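Chapter 5
Surfaces: Where One Thing Stops and Another Begins

Pick the nearest object to you and run a finger along it. Whatever you just felt, you felt only its outermost layer, and yet that thin skin told you a great deal! Smooth or rough, dull or shiny, warm to the touch or chilly. Most of what we know about the things around us comes to us from their surfaces, and this chapter is about learning to read them well.

Keep three words in mind as you start: grain, texture, and gloss.

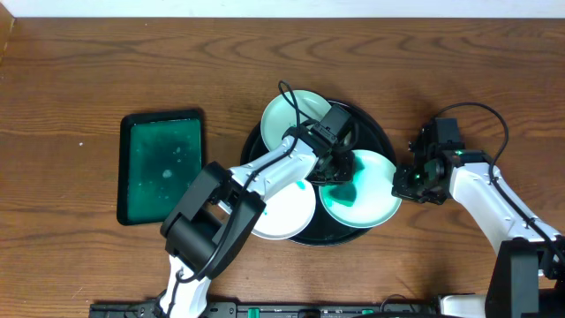
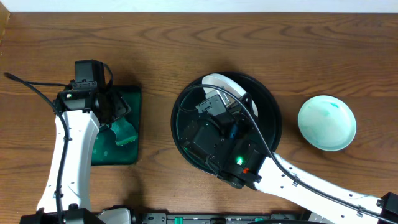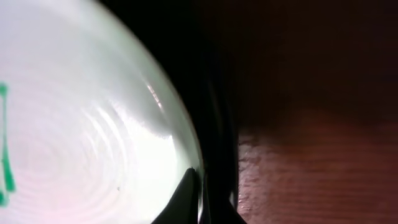
Figure 5.1. Wavy wood grain (first and second pictures) and faint rings on a pale, rounded object (third picture).

We will start with grain, the oldest of the three words and my favorite. A tree grows outward, adding a new layer of wood just under the bark. In places with real seasons, the layer grows quickly in spring and slowly in late summer, and the slow-grown wood is denser and usually darker. Cut straight across the trunk and you see rings. Cut along the trunk and those same rings become lines, streaks, or long pointed arches, depending on where the saw went through. It is the same tree and the same rings, and all that has changed is the direction of the cut. I have been teaching this for years and I still get a little thrill out of a freshly cut board.

Try it with an onion at home. Slice one onion across the middle and another from top to root, and lay the halves side by side. The layers haven't changed at all, but the patterns look as if they came from two different vegetables.

Knots add another twist (quite literally). A knot is the place where a branch once joined the trunk. The trunk kept growing around the base of the branch, so the grain had to bend to get past it, much as water in a stream bends around a rock. Carpenters care about knots for a practical reason: wood is strong along the grain and much weaker across it, and near a knot the grain may be running in almost any direction.

Texture is the next word, and it covers a lot of ground. When we say a surface is rough, we mean that it has hills and valleys. How big do the hills have to be before we notice? That depends on which sense you ask. Your eyes are good at picking out bumps when light comes in low from one side, because each bump throws a small shadow. Your fingertips can do better still, provided they are moving. Press a finger on fine sandpaper and hold it still, and you learn very little. Slide it half an inch and you know at once what you have.

Jamie Dobson, who wrote the lab exercises for this book, likes to begin the course with a bag of 6 squares of sandpaper, all cut to the same size. Students sort them from coarse to fine with their eyes closed, then do it again by sight alone, without touching. The two orders rarely match perfectly. You will do this yourself in Exercise 2, and I would ask you not to read ahead to the answer table, tempting as it is.

Gloss is the trickiest of the three. A shiny surface sends light off in one main direction, the way a ball bounces off a gym floor. A dull, or matte, surface scatters light every which way, like a ball tossed onto a pile of gravel. Between the two lies a whole range of finishes, and paint makers have given us plenty of names for them: flat, eggshell, satin, semigloss, high gloss. Notice that these names have nothing to do with color. You can have a flat red and a high gloss red from the same batch of pigment, and people will tell you the glossy one looks deeper. Why would that be? Hold on to the question, as we come back to it in the section on varnish.

Some materials complicate things further by letting light in. Milk glass, candle wax, a slice of peeled apple, your own ear with a lamp behind it: in all of these, part of the light passes below the surface, bounces around, and comes back out somewhere else. We call such materials translucent. They have a soft look that is surprisingly hard to imitate with paint, and artists have worked at it for centuries.

What you will need for this chapter

A flashlight, a hand lens, a soft pencil, and several sheets of thin paper. You should also set aside two pages in your notebook for rubbings. To make a rubbing, lay the paper over a surface and stroke the side of the pencil lead lightly across it. Coins work beautifully, and so do leaves turned vein side up. Tree bark takes practice.

Label each rubbing as soon as you make it. A former class of mine collected 497 of them in May and labeled fewer than half, and we spent a whole afternoon arguing over whether one very handsome gray smudge was a brick or a waffle iron.

5.1 How a surface gets its shape

Every surface has a history. Some are grown, like bark and skin and shell. Some are broken, like the edge of a snapped stone, and others are cut, poured, pressed, or worn down by use. We begin with the worn ones, and with a flight of stone steps that most people walk up without looking at their feet.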